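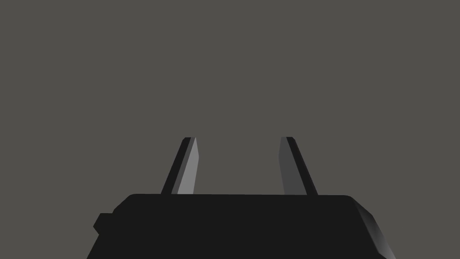
Stoltport's Repair Shed opens its doors again

19/07/2020

Well, the lights are back on at the old Trullow building, and I for one couldn't be happier! The Stoltport repair shed has been shut since autumn (I walk past it most mornings and the same faded notice has been taped to the glass the whole time), and this week the notice came down and the roller door went up.

I popped in for a look and ended up staying nearly two hours. You bring in your dead toaster, your wobbly chair or your jumper with the elbow gone, and somebody shows you how to fix it. You do most of the work yourself. I took a bedside lamp that had belonged to my mum and came home with a lamp that switches on, which is more than I could say for it at breakfast.

Wilma Haldane runs the place, and she was up to her wrists in a sewing machine when I got there. She told me the closure nearly finished them off. The rent kept coming, the donation tin obviously didn't, and by May they were down to their last $500.

"I had the letter to the landlord written," she said. "I just hadn't posted it."

Then the neighbours got going. Willov, the hardware shop on the corner, wiped what the shed owed on its account. The Pal bakery put a jar by the till and filled it, emptied it and filled it again. A few people simply paid for repairs they'd had done last year and never chipped in for, and there was some blushing about that, I'm told.
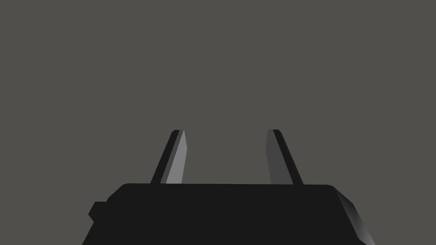

Two fingers and a plain grey background.

There are a few changes to know about before you load up the car. You need to book now, and only 4 people can be inside at once, so ring first. Bookings run for an hour and a half and the evening ones go quickly. The cup of tea is gone for the time being, which is a real shame as the tea was half the reason some of us went, but there's a bench out the front and you can bring a thermos. Tools get wiped down between bookings. Microwaves and anything that runs on petrol are still a firm no.

It's $15 a visit if you can manage it, and less if you can't. Under-16s need to bring a grown-up.

What they're short of is thread in ordinary colours (they have a mountain of lime green, please don't bring any more lime green), small screws, fuses and bike tubes. Wilma would also love to hear from anyone who knows their way around old radios. Three of them are sitting on the shelf and she's scared of all three.

I've booked myself back in with a kettle that leaks from the base and a pair of secateurs that won't spring open. My neighbour is bringing her vacuum cleaner, which has smelt of burning for as long as I've known her.

Bookings are by phone or at the door, and the side gate on the laneway is the one to use if you've got a pram or something heavy.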